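Lunch at Grovar: one microwave, one long room
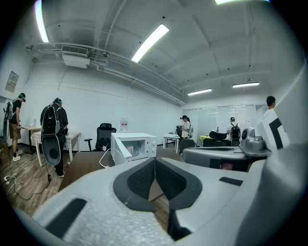

The microwave on its dark wooden table, with a white cup beside it.

Anca Vasiliu has looked after the shared room at Grovar for three years. When I visited in July she wanted to talk about the microwave first.

"People ask about the rent and the internet, and then they ask where they can heat up soup," she said.

The first one sat by the sink and tripped the power whenever the kettle was on. The table it stands on now came from a school sale. Vasiliu sanded the top herself over two evenings and stained it dark.

"I like it out in the room. You wait two minutes and you end up talking to somebody."

There are few rules. Cover your food, wipe up spills, take your cup back with you. Fish was banned for a month last winter, then allowed again after Efraín Cuadros, who rents a desk near the window, complained.

"He was right – it was only one bad lunch," she said.

She leaves the door open for a while after cleaning so the inside can air out. Next she wants a second table and a proper shelf for plates. The budget for both is 404 euros, and she has already found the shelf.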